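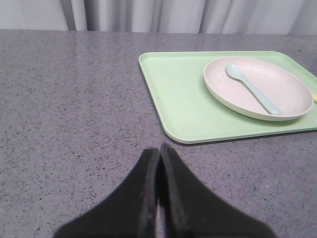 The meeting was called to decide if Furnolgate will keep the Fillel table-clearing kit after the trial period, or send it back to Reuter. All members had received the offer before the meeting and it was not read aloud again. The discussion started with the tableware, as this is the part which gives the most questions from the kindergartens. A light blue spoon lying inside a shallow plate, with the plate on a green tray, is for us the normal situation, and the two black fingers of the gripper must come to the spoon without pushing the plate. The members agreed that the kit should be judged on this task first and on everything else second.

Minutes of the equipment group, Vilatmont office
October, written by Detlef Tiedemann

Start: 2:15 p.m.
The minutes of the last meeting were accepted with one correction. The delivery cost is paid by Reuter and not by us.

1. Price and content of the offer

Ruairí Mac Giolla presented the offer. The kit costs 3,100 euros and contains the arm, the gripper, two cameras with their holders, the power supply and the software for one workplace. A second workplace can be added for 600 euros if it is ordered in the same year. The table clamp is not in the price. Detlef asked if we can use our own clamp from the old arm. Ruairí has measured it and it fits, but the screw is too long and touches the drawer under the counter. He will buy a shorter one.

The training day is included, but only in English. Two colleagues from the kitchen would prefer German. Reuter has written that a German training is possible "on request", and we do not know what it costs.

2. Results of the trial

Until now 319 runs are in the log. A run is counted when the arm leaves the home position, also if it is stopped by hand afterwards. Ruairí finds this way of counting too strict for the supplier. Detlef finds it correct and it was kept.

The lifting of the plate is the strong side of the kit. The spoon is more difficult. When the handle lies flat on the plate, the fingers have little space under it, and the program often makes a second attempt from another angle. This takes time but it is permitted in the offer. The yellow utensil beside the plate is a separate problem, because in the program it has to be taken before the plate and we had it in the wrong order during the first week. The order is now changed in the settings. Runs with the old order stay in the log with a remark.
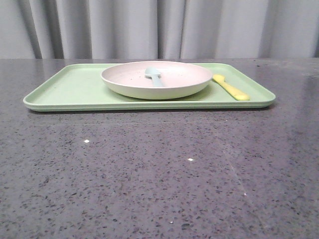 Ruairí asked that the start position of the tray is written down, as each person places it a little differently and the results cannot be compared well. It was decided that the long side of the tray is parallel to the back edge of the counter. The distance to the curtain is free. Detlef proposed tape on the stone, but the glue is hard to remove and the proposal was taken back.

The shine of the countertop was also discussed. The manual of the Fillel says that reflections can disturb the fixed camera. We have no clear case of this in the log. Ruairí will do one series with the ceiling light off and one with the light on, and the result comes to the next meeting.

3. Service

Reuter answers mails within a working day. The telephone line is closed after 4 p.m., and this is exactly when the kitchen has time for us. Detlef will ask for a later hour once per week.

The spare finger pads must be ordered in sets of 4. The members found this acceptable.

4. Decision

The kit is not bought today. The trial is extended by one month under the same conditions, which Reuter has confirmed by mail. The second workplace is not ordered. Open points: screw for the clamp (Ruairí), price of the German training (Detlef), light series (Ruairí), telephone hour (Detlef).

End: 3:40 p.m.

Filed under: Minutes / Equipment on trial / Kitchen and dining

3 comments

marlies_k
Please can the training be in the morning? After lunch we are only two persons in the kitchen.

Tobin
Does the 600 include a second arm or only the software? I read point 1 twice and it is not clear to me.

D. Tiedemann
@Tobin Only software and one more camera holder. The arm is moved by hand between the workplaces. I will add this to the minutes.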